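A Tuesday at the Avholm Paper and Print Fair

I'd been promising myself the Avholm fair for years, and this August I finally got in the car and went. Jessie Cairns drove (I was on snacks and directions, and I only got us lost once), and we pulled into the fairground lot before the doors opened at 10. If you like paper, wrapping, ribbon, old printing presses or just the smell of ink, oh my goodness, put this one on your list!

Floral bags and floral walls, my two weaknesses: 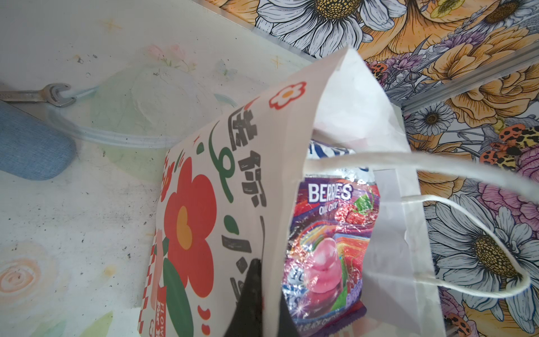
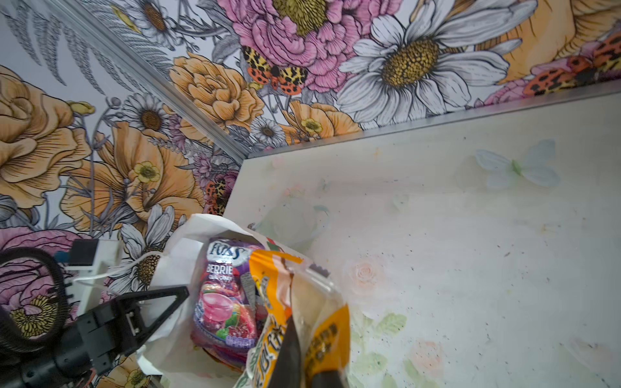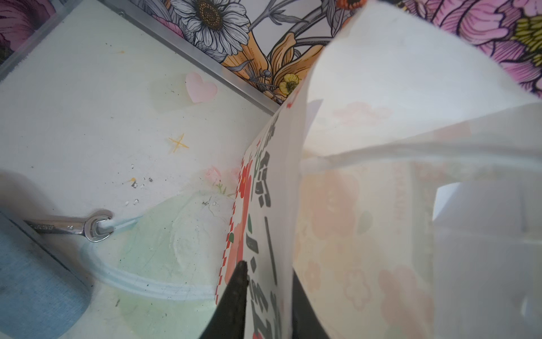

3 min read

So, the fair. It fills two long halls and a barn, and the barn is where you want to start, since the presses are out there and the crowd doesn't find it until after lunch. A retired printer was running a hand-fed press the size of a pickup truck and letting people pull their own bookmark. Mine came out crooked. I love it and it's already in my library book.

Then we did the Lüthi stand, which was ribbon from floor to ceiling. I went in wanting one roll of plain green for Christmas and came out with a bag so full the handle was cutting into my fingers. They sell the ends of rolls out of big tubs at the back, priced by weight, and I dug through those tubs next to a very serious lady who was clearly after the same velvet I was — she won. Bring cash for the tubs, the card reader was having a bad morning.

The mill talk was the part I almost skipped and I'm so glad I didn't. A man from Akis, a little paper mill up the valley, showed us how they make sheets from cotton rags. There were 41 of us squeezed onto folding chairs meant for 40, so one poor guy sat on an upturned crate the whole time. They passed sheets around so you could hold them up to the window and find the watermark. Jessie asked how long a batch takes to dry and got a twenty-minute answer, and she wrote most of it down! She's been threatening to make paper in her garage ever since.

Lunch was potato soup and a roll from the church ladies' table in hall two. Good soup, long line. Go early or go at 2.

In the afternoon we took the block printing class at the Tralance table. You get a square of lino, a carving tool and three colors of ink, and you're supposed to come up with your own flower. I drew a tulip. Everyone at the table told me it was a lovely fish. The teacher was so patient with me, and she showed me how to turn the block and keep the blade still when you're cutting a curve, which made a huge difference on my second try (still a bit fishy, but a much better fish).

A few practical things. Parking was $3 and the far lot is gravel, so leave the nice shoes at home. Hall one gets really warm by mid-afternoon. The restrooms by the barn have no line at all. And the wrapping paper sellers start marking things down in the last hour, so I got five sheets of a gorgeous marbled blue for what two would have cost me that morning.

We stayed until they were folding up the tables, and Jessie drove home with a roll of brown kraft paper sticking out between the front seats. I've got the blue sheets rolled up on top of the wardrobe, where the cat can't get them.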